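Lotlow Community Rooms: progress report to the Wolby Fund
Period covered: March to June

Summary
The grant was given to bring the small hall at Lotlow back into use as a daytime meeting place, with a shared table, simple refreshments and a weekly tidy-up session. The hall has been open since the second week of April. We have recorded 217 visits in the period, against a target of 180. Spending is within budget, apart from one item noted further down.

Work completed
The floor has been cleaned and resealed, and the two radiators on the car park side were replaced in March. The old stacking chairs went to the Buvdale depot and we bought 13 second-hand ones in their place. The sink in the side kitchen now drains properly, although the cold tap is still stiff and will need a new washer before autumn.

Storage took longer than planned. The cupboard under the stage was full of paperwork belonging to a previous tenant, who had to be traced before anything could be thrown away. It was cleared at the end of May and now holds cloths, cups and the games boxes.

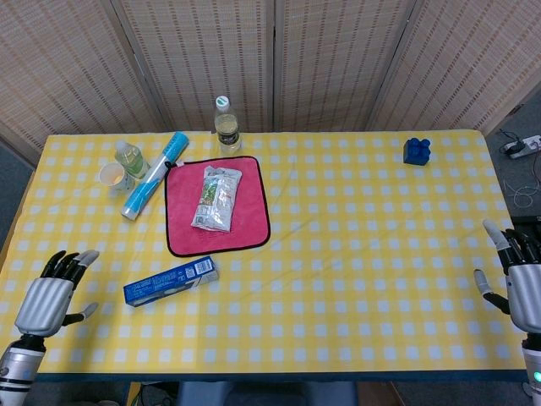 The shared table has been the most used part of the hall. We asked for covers that would make it look less like office furniture, and settled on gingham after trying a plain cream cloth that showed every mark. The yellow and white check has been well liked, and the woven folding screen behind the table closes off that part of the hall without making it dark. Small cloths are kept for wiping up, including the pink one with the black border, which has a loop at the corner so it can go on a hook. Snack packets and drinks bottles do get left out among the cups, and clearing them is now the first job in the tidy-up session. We have asked groups to take their own rubbish to the bin in the porch before they leave.

Sessions
The tidy-up session has run 13 times. Attendance has ranged from three people to eight, and the later start of 10.30 suits those who come by bus. Each session covers the table, the kitchen side and the cupboard, in that order. The Khương supper club also began using the hall in May and has paid for its own paper cups and napkins.

Spending
The floor came in under the estimate. The radiators went over by £217 when the pipework behind them was found to be corroded — we have met this from the floor saving and are not asking for more. Receipts are attached in the usual folder.

Remaining work
Two jobs are outstanding. The window catches on the north side need replacing, and the supplier has quoted a wait of 8 weeks. The noticeboard has been delivered but can't be fixed until the wall behind it has been plastered. We would like to carry the noticeboard money into the next period, and would be grateful for a reply on this before the July order goes in.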